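Chapter 6
Two Arms at One Bench

After studying this chapter, the reader should be able to plan a bench layout for two small robot arms, mount both arms so that they share a common work area, route power and signal cables safely, and carry out a first powered test at low speed. Readers who have not completed the single-arm build in Chapter 5 should do so before going further.

6.1 Why a Second Arm Changes the Build

A single arm on a bench is limited by what it can hold. It can pick up a part and set it down again, but it cannot steady a box while opening the lid, or pass a tool from one side of the table to the other without first letting go. A second arm makes these tasks possible. It also brings a new set of problems. Each arm is now an obstacle to the other, and a mistake in the position of one base affects every movement that both arms make.

The builds in this chapter follow the practice of the Heltham shared workshop, where members have worked on paired arms for several years. The workshop notes were collected by Nokuthula Chauke and Lindiwe Sithole, and many of the procedures given in the later sections are adapted from them. Home builders will find that the same methods apply on a sturdy desk or a garage bench, provided that the surface does not rock.

Paired arms need not be of the same make or size. In many home builds the second arm is bought or built long after the first, and its reach, speed, and gripper will differ. The planning method in Section 6.3 takes this into account. It begins with the shorter arm, draws its reach on the table in pencil, and then places the longer arm so that the two areas overlap.

6.2 The Shared Work Area

The shared work area is the part of the table that both grippers can reach with some freedom to turn. It is always smaller than the overlap of the two full reaches, as an arm stretched to its limit can no longer choose the angle of its wrist. Most handovers take place within this area, with the two arms brought in so that their working ends face each other above the table.

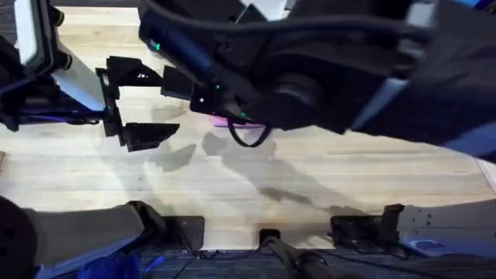
How far apart should the two bases be placed?

The distance depends on the shorter arm. Measure its reach from the center of the base to the tip of the closed gripper, and set the bases so that this arm can touch the middle of the shared area with its elbow still bent. For the pair used in the exercises of this chapter, a spacing of 44 centimeters between base centers is suitable.

Once the spacing has been chosen, it should be marked on the table and written in the build log. Any later change to the spacing means that the positions saved in the control program must be taught again.

6.3 Planning the Layout

The builder will need a tape measure, a pencil, a square, and a sheet of paper large enough to cover the work area. Clear the table before beginning. Leave a margin of 8 centimeters between the shared area and any fixed hardware, including clamps and camera posts. Cables should be given enough slack for the full turn of each joint - a cable that is comfortable at rest may pull tight when the wrist rotates.

Both arms must remain unpowered until the layout has been checked by hand. Move each arm slowly through its range while a second person watches the cables and the table edge.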